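Workshop notebook — December, started 8.40 a.m.

Subject: reading level of the instruction sheets, second go

Kumaresan and I finally sat down with the whole folder of task sheets for the level 1 group. There are 47 of them, which I'd never have guessed, and a good few haven't been touched since Georges Dabbas wrote them (sorry Georges, they're lovely sheets, they're just long!). The college wants everything for the January starters readable by a learner who is still working on entry level English, and most of ours are nowhere near. One sentence on the safety sheet ran to 26 words before it got to a verb.

So the plan, as agreed with Rajeshwari in learning support: short sentences, one job per line, key words in bold with the same word used every time. No "subsequently". No "ensure that". She also wants a wide margin so people can tick as they go.
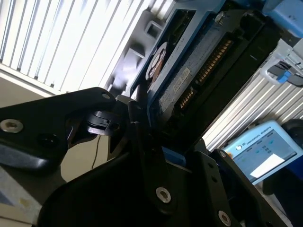
Gripper, close up. Silver countersunk screw on the left-hand link.

Tried three rewritten sheets on the morning group, 14 learners, in pairs. I gave half the pairs the old sheet and half the new one and kept my mouth shut (hard). The pairs on the new sheet asked me fewer things, and what they did ask was about the task — the old-sheet pairs mostly asked me what a word meant, or just waited. One lad read the whole old sheet out loud to his partner very nicely and then said he had no idea what it wanted. Fair enough.

Widad Obeidat came in for the second half to sit with the two learners who have English as a third language. She spotted something I'd missed completely: I'd used "check" for four different things. Check the label, check with a tutor, check it fits, and a check box. Going through all three sheets tonight to split those up. 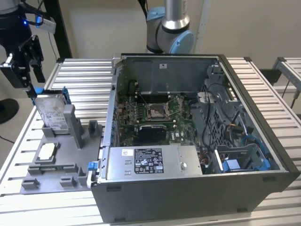
Tower on its side with the panel off, CPU socket empty.

Typefaces: we printed one sheet in Burel and one in Trukis, same size, same words. Most of the room liked Burel. Two preferred Trukis and both said it was the letter spacing. I'm not going to offer a choice on every handout, life is too short, but Rajeshwari says we can send those two a file and let them change it themselves. Cream paper stays. We've got 20 reams of it in the cupboard from the last good idea.
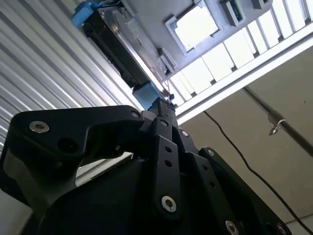

The word list is the bit I'm most pleased with. Oranuch Chaiyaporn suggested one page, laminated, with the proper name of a thing, a plain name, and a photo or sketch, so nobody has to put their hand up to ask. It's already showing up where we tutors disagree with each other! Kumaresan says "Allen bolt", I say "hex screw", the old sheets say both. Take the round silver one near the left end of the black link in the photo: from now on that's a hex-socket screw, in all the sheets and out of all our mouths. Same goes for "plate" and "link", which I'd been swapping about without thinking.

Still unsure what to do about the signing-off box. Awarding body wording has to stay as it is, and it's awful. Possibly a plain version underneath in smaller type? Ask Georges, he'll know how much they let you fiddle with.

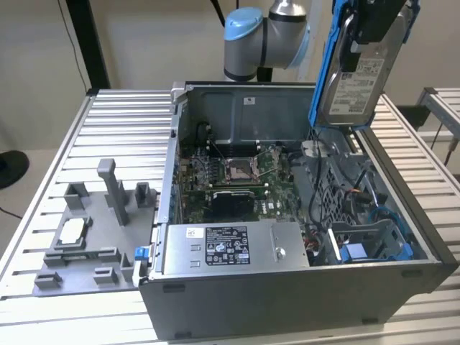
To do before the January starters

- Split up "check" on the three trial sheets, then look for it in the rest
- Word list to Widad for a read-through, she's offered
- Book the Tannous room for the afternoon group trial, it's quieter
- Ask Clakano (print shop) for a price on laminating
- Show Rajeshwari the old-sheet and new-sheet questions side by side, my scribbles are in the back of this book
- Find out who owns the master copies. I have three versions of sheet 9 and they all say "final"

Packed up 4.15 p.m.

Comments (3)

Georges Dabbas
No offence taken, I was paid by the comma. You can put a plain version under the signing-off wording as long as theirs comes first and isn't altered. I did it for the portfolio sheets.

Oranuch Chaiyaporn
Can the word list have a blank column? Some of mine like to write the word in their own language next to it. Also I say Allen key and I'm not stopping.

Rajeshwari Poojary
Happy to look at the questions any afternoon after 2. Please keep the trial going with the second group before you rewrite the lot, mornings are your stronger readers.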